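3.2 Condition of the older mains

The district supply at Prilleck was laid in stages, and the oldest lengths were never fully mapped. Repair records kept by the Drulis depot give the date and street of each burst but seldom the cause. We grouped the bursts by season and by soil type, leaving out 4 entries with no street name. Clay streets had more bursts in August than in any other month, when the ground shrinks and pulls at the joints.
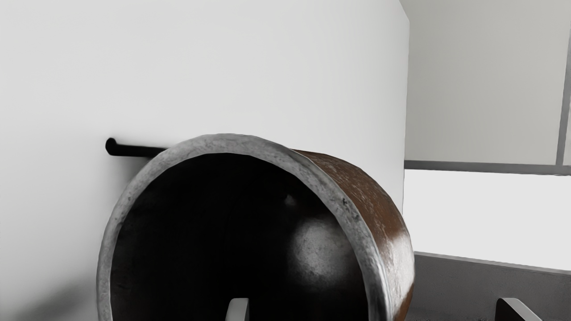

Eckhard Diekmann, lead author, Water Supply Group, Vevton

Figure 2. Rendered view of a metal pipe section, with rust on the outer wall and pitting on the rim.

Corrosion on the outside of a pipe depends largely on the soil around it. Wet clay holds salts against the metal, while sand drains quickly. Wall thickness alone was therefore a poor guide to remaining life. Of the 80 bursts kept in the analysis, most were on streets where the road had been dug up for other services within the previous three years. Kerekes reached a similar view for Schmieder, although the mains there are younger and the traffic lighter. Leakage at night is treated separately in Section 3.3.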